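# plinis-bin

Term project of the Gornevent robotics club. We taught an arm to take things out of a metal bin. Putting them back in is still done by hand, usually mine.

This repo holds the grasp logs, the labels and the scripts that chew on them. The planner lives in its own repo, `prirkititz`, named late one evening and regretted ever since.

## What you get

| Folder | Contents |
|---|---|
| `logs/` | 829 grasp attempts, one JSON file each |
| `labels/` | outcome per attempt: `held`, `dropped`, `missed`, `sulked` |
| `scripts/` | parsing, plotting, one file called `final_v4.py` |

`sulked` means the planner returned no grasp at all. There are 68 of those, and we'd rather count them than pretend they were misses.

## Running it

```
pip install -r requirements.txt
python scripts/parse.py --logs logs/
```

Parsing stops at attempt 384 if you leave out `--skip-bad`. The JSON is missing a bracket. We know. Fixing it breaks the checksums, and Yanling Deng wrote the checksums and is proud of them.

## Known problems

- Shiny bins confuse the depth filter. Reflections on the back wall get proposed as objects, sometimes with high confidence.
- Brushes score well when gripped by the handle and badly anywhere near the bristles.
- Soft toys have no opinion about which way is up, and so neither does the planner.
- Timestamps before March are in the wrong time zone. Pick one and be consistent.

## Setup

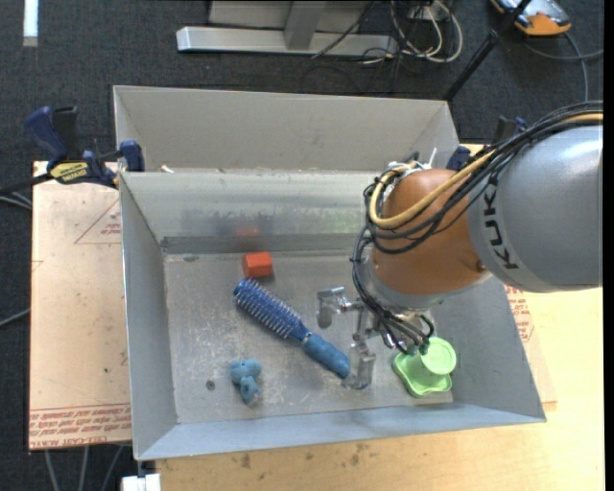 *KUKA arm over the clamped bin: red block, blue hairbrush, blue plush toy, green plastic thing.*

Check both clamps before every run. Speed is capped at 50 per cent in the config, and pull requests raising it will be closed.

## Contact

Open an issue. Questions about checksums go to Yanling.

Last edited 20 July 2024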